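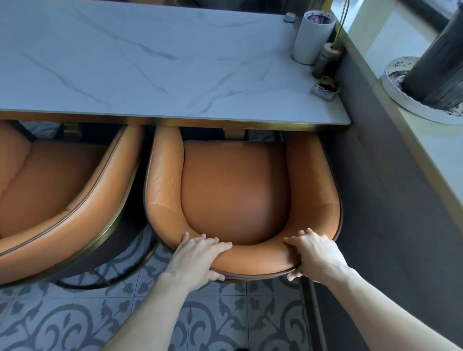

Item 2, reference grip: both hands on the front rim, chair partly under the table.

Chair handling checklist, dining area
Site: Fonside, ground floor. Unit under assessment: Rostari, two-arm mobile base.
Completed by: Matilde Sampaio. Reviewed by: Afonso Garcia.

1. Walkway at least 860 mm wide — PASS
Measured at the narrowest point with chairs pushed in.

2. Grip on rim without marking leather — CONDITIONAL
A person spreads the fingers over the padding and hooks the others over the edge. Rostari pinches. Soft pads fitted in January; piping still to be checked after 100 cycles.

3. Rim located from above — PASS
The dark piping gives a usable outline against the tiles.

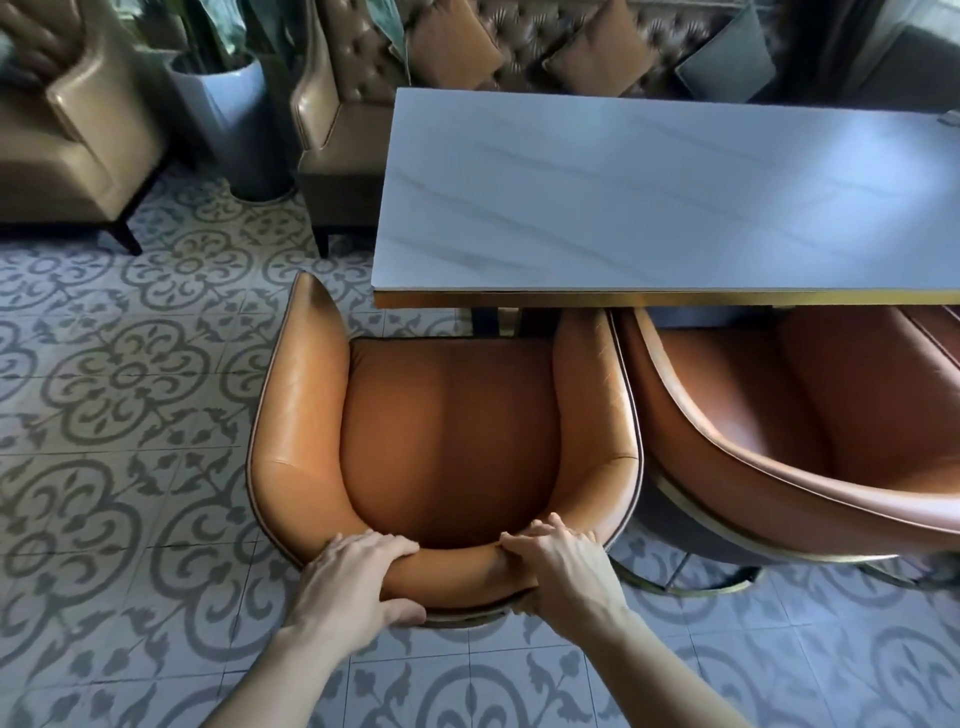 Item 4, end-of-table position: hands on the backrest rim, second chair tucked in at right.

4. Chair squared to table end — FAIL
Stopped short in 3 of 6 attempts. The planner treats the patterned floor as clutter. J. Henriques to retrain on site tiles.

5. Clearance to table edge trim — FAIL
One contact, no damage. Speed limit to be halved within reach of the marble.

6. Base ring slides without catching — NOT TESTED
Force sensor awaiting calibration. Do not run unattended until closed.

7. Emergency stop within reach of operator — PASS

Comments
Chair tidying stays a manual task for now. A.G. asks whether lifting would be simpler than sliding. Payload is adequate, but the grip in item 2 is not rated for it — leave as sliding only.

Open items: 2, 4, 5, 6. Retest after the pad check.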